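Plesville Makers and Menders Forum > Shop Talk > Can a machine do the boring jobs yet?
14 replies

benchdog40
Started this because of an argument at work. I run the returns counter at a small parts and housewares warehouse. Every afternoon we get mixed totes back and somebody has to take each thing out, look at it, and put it where it goes. My boss read an article and now thinks an arm can do that by next February. I say no. Has anybody here worked with one, and I mean on the floor, not at a trade show?

Roxana Chiriac
Depends what's in the totes. If everything is boxed and the boxes are square, yes, and that has been true for years. If it's a mix of bags, bottles and blister packs, you will be standing next to it all day.

benchdog40
It's a mix. Blister packs, shrink wrap, loose hardware in bags, sometimes a shirt.

Roxana Chiriac
Then your boss is early.

kidalville_tom
I disagree with that. We have two cells at the Kidalville plant that pick mixed small goods out of bins with suction cups. They miss some. The misses go down a chute and a person handles them. One person now does what used to take a full table of people. You don't need the arm to get everything, you need it to know when it didn't.

Roxana Chiriac
What do they do with mesh bags?

kidalville_tom
Those go in the chute.

Roxana Chiriac
So do half of his returns, then.

V. Ciobanu
Home side of this question. My sister bought a Belora, the one that is supposed to pick up the floor before it vacuums. It has a little arm. It can pick up a sock. It took 9 minutes to clear a rug with a few toys and a slipper on it, and I could have done that with one foot. She likes it anyway because it does it while she's out. I think that's the part people skip when they compare speeds. If I'm not home I don't care how long it takes.

gasket_gary
I care if it eats a phone charger while I'm out.

V. Ciobanu
It did get one of those.

Lăcrămioara A.
I clean houses for a living and I'm not worried. Floors, fine, take them. Nobody has shown me a machine that can empty a bathroom cabinet, wipe the shelf and put it all back the way the client had it. Half of it is wet and the other half tips over if you look at it.

kidalville_tom
Give it ten years.

Lăcrămioara A.
You people said that ten years ago.

Ajith K.
I do bin picking work, so I'll add what I can. October 28, 2026 is the end of our current round of tests, so these are fresh in my mind. The arm moving from one place to another is the easy part. What costs us time is the stuff in the bin.

Shiny packaging is the worst for us. A foil wrapper gives the depth camera a lot of bright junk and holes, and the software guesses at where the surface is. Clear plastic is nearly as bad because the camera sees the floor through it. Then you have soft packages that change shape when the fingers touch them, so the grasp you planned is for an object that has already moved. And we use a bare metal bin, which reflects everything in it a second time.

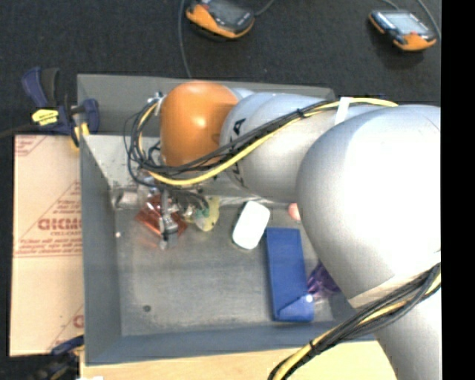 The other thing is the walls. A person reaches into a corner without thinking. An arm has a wrist and cables and a gripper body, and all of that has to fit too. An item lying flat in a corner can be perfectly visible and still have no good approach. We sometimes push it toward the middle first and then grab it, which works but adds a step. On a good run we clear a bin of 40 mixed items with 2 left over, and those are usually the same kinds of things each time.

So to benchdog40: it can be done, slowly, with a person nearby. Ask your boss what an item costs you to handle now. If he doesn't have that figure he isn't ready to buy anything.

benchdog40
Thanks, that helps. Does the gripper matter much? He keeps saying Sugiyama makes one that does everything.

Ajith K.
It matters a lot. I haven't used theirs. I would bring a tote of your worst returns to any vendor and ask them to run it with you in the room. Don't let them swap in their own items.

Roxana Chiriac
And pack the tote yourself.

kidalville_tom
Agree with that part. I still say suction plus a chute would cover most of his counter.

benchdog40
I'll fill one tomorrow with the worst of the shelf and see if he'll drive it over. Will post what they say.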